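FROM THE BACK BENCH

The toy kitchen arm gets its second wind

If you have been by the shared workshop on a Thursday evening lately, you will have noticed that the far bench is taken up by a play kitchen, and that there is usually a person or two bent over it muttering about elbows. The project goes by the name of Semov, and I promised back in spring that I would write it up properly once it was past the stage of falling over. Well, it is past that stage (mostly), so pull up a stool.

Wafula Lema started it at home on his dining table with a box of servos, a pile of black brackets and a drawing on the back of an envelope. The idea was simple enough: an arm that could move small things from one side of a play kitchen to the other, built from parts a patient person could afford. The parts came to $139, and he would like me to add that this leaves out the servos he cooked along the way, and that he has stopped adding those up.

The first version was too long in the reach. When it was stretched all the way out the tip sagged by more than 2 inches, so it would come down beautifully, with great confidence, on the wrong spot. We spent most of the summer on that one problem! The shoulder was rebuilt, then the base got heavier, and then Wafula took the elbow apart one more time and moved the joint so that the wrist hangs down over whatever it is picking up. That helped more than everything else put together. The little coil of cable at the elbow came out of the same evening, after the old straight run kept tugging at the plug whenever the arm folded.

The software is a small program we call Ayaaba, which lives on an old laptop under the bench and plays back moves that we have saved by hand. It has no opinions about where a block is. If you bump the counter, the arm goes to where the block used to be, and you have to start over. Please do not lean on the counter.

At the moment we are working on picking up blocks from the cooktop, which is a good deal fussier than picking them up from bare bench, with the wall close behind and the faucet waiting to catch anything that swings too wide.

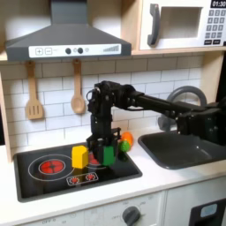
3 min read

The green block is the one we practice on. Having the yellow one stand so close makes the approach tighter, and the gripper has to come down nearly straight with its fingers open just enough. We have been trying openings in small steps and writing each one in the notebook, along with a few remarks I won't repeat in a family newsletter. The toy fruit will have to wait its turn, round things being a whole separate headache.

In October we would like to try softer pads on the fingers. If you have scraps of thin rubber at home, or an old bike tube you have been meaning to throw out, drop them in the tray by the door with "Semov" written on a bit of tape. Anyone who wants to learn how the moves are saved is welcome to come by at 7, and Wafula will gladly walk you through it, though do eat first, as he is thorough.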